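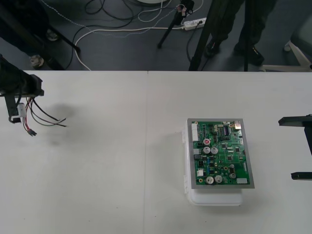 ## Teaching cable plugging by remote control – how many demos did you need?

**solderfox**
So I'm trying to teach our two-arm setup to plug a wire bundle into a control board. Left gripper has the wires hanging from it, right one is meant to steady things. I've got 216 demos, all driven remotely, and the policy still pokes at the wrong white connector. There are three down the left side of the board and it seems to love whichever one it sees first. Do I just keep recording??

**mapleknob**
More than 1,000 before ours got decent, sorry! Small connectors are brutal, and a floppy bundle never hangs the same way twice.

**tin_lantern**
Hmm, I disagree. We got by on 165, but every one was done by the same person at the same slow pace. I'd toss your sloppy ones first – any demo where you back off and try three times.

**mapleknob**
No way, keep the retries! That's how it learns to recover. We cut ours out once and it froze at the first miss.

**solderfox**
Ha, okay, 38 of mine have retries. I could train with and without them and compare. Has anyone tried moving the arms by hand for this? The Sinton guide swears by it.

**tin_lantern**
By hand is lovely for the reach, but with two arms you run out of hands pretty quick. I'd stay remote and shift the board a little between takes.

**solderfox**
Good call, mine has barely moved since December. Starting a new batch tonight.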